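Towel drive fills the shelves at Lockyer community laundry

LOCKYER – The folding room at the Skisto Community Laundry has never held so much terry cloth. The October towel drive closed with 2,587 towels and washcloths dropped off, sorted, washed and folded, and the last stacks went up on the shelves just before 4 p.m.

That is far past the goal of 1,000 that the laundry set for its first drive. Donations came in from all over Lockyer and from as far out as the Kesier Road farms, in grocery bags, pillowcases, moving boxes and one very full wheelbarrow that was pushed over from two streets away.

"We figured we'd be done folding by lunch," said one of the laundry's shift leaders. "Then the door kept opening, and we were thrilled every single time."

The towels are headed to three places. Bath towels in good shape go to the shower program at the Priltamier Center, where visitors can get a hot shower and a clean towel six mornings a week. Hand towels and washcloths are packed into move-in kits for families starting out in a new apartment. Anything too worn or too stained for people goes to the Kesier animal shelter, which goes through old towels at an amazing rate and says the raggedy ones are just as welcome as the nice ones.

The Priltamier Center had been running short since the summer. Its linen closet was down to 16 bath towels at one point in September, and the morning crew was washing and drying them between showers to keep up. The first delivery from the drive, 533 bath towels, arrived in the back of a borrowed delivery van and filled the closet, the hallway cabinet and the top of a file cabinet in the office.

"It's a small thing until you don't have one," a member of the center's morning crew said. "A big soft towel, still a little warm from the dryer – people notice that. They really do."

Back at the laundry, the work settled into a rhythm early on. Bags were emptied by the front window and checked for holes, loose threads and the occasional forgotten sock. Everything was washed twice, the first time on hot with plain detergent and no fabric softener. Softener leaves a coating on terry that makes it slower to soak up water, and the laundry's regulars have strong opinions on the matter. A half cup of white vinegar in the rinse took care of most of the musty smells from basements and garages.

Then came the folding, which turned into the most popular job of the whole drive. Bath towels are folded lengthwise in thirds, then in half, then in thirds again, so the rounded edge faces out and the stack doesn't slide. Washcloths are simply folded in quarters and tied in bundles with cotton string. Kids from the after-school club got remarkably fast at the washcloths, and a few adults who had come in to do their own laundry stayed on to help long after their dryers had stopped.

The colors were half the fun. Beige and white made up the biggest stacks, as you might expect, but there were also beach stripes, a set in deep plum with matching hand towels, a good deal of 1970s avocado and plenty of bright orange. Shelves were arranged by size at first. By the second afternoon somebody had started arranging them by color too, and the back wall now runs from pale cream all the way around to navy. 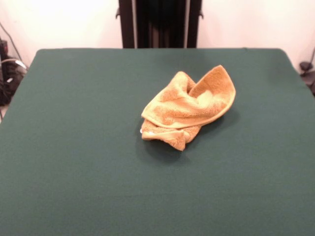

An orange-tan terry towel bunched up on a green cloth-covered table.

Not everything was ready to hand out. Towels with a frayed hem but plenty of life left were set aside for the mending circle, which meets at the laundry in the evening and has already made a good start on the pile. Most need only a quick run of zigzag stitch along the edge. The circle is also cutting down a few of the larger damaged towels into washcloths – the middle of an old bath towel is often in fine shape even when both ends have given out.

The laundry is planning another drive for spring and would love to add sheets and pillowcases, if it can find the shelf space. In the meantime, single towels are welcome at the front counter whenever the doors are open, from 8 a.m. to 7 p.m. They should be dry when they're dropped off, and there is no need to wash them first. Bath mats with rubber backing can't be accepted, as the backing breaks down in the large dryers and sticks to everything else in the load.

Anyone who would like to learn to mend is invited to the circle as well. Needles, thread and two sewing machines are on hand, and beginners get the washcloths.

Families who need a move-in kit can ask at the front counter or at the Priltamier Center. Each kit has two hand towels, four washcloths, a dish towel and a bar of soap, and bath towels can be added on request while supplies last.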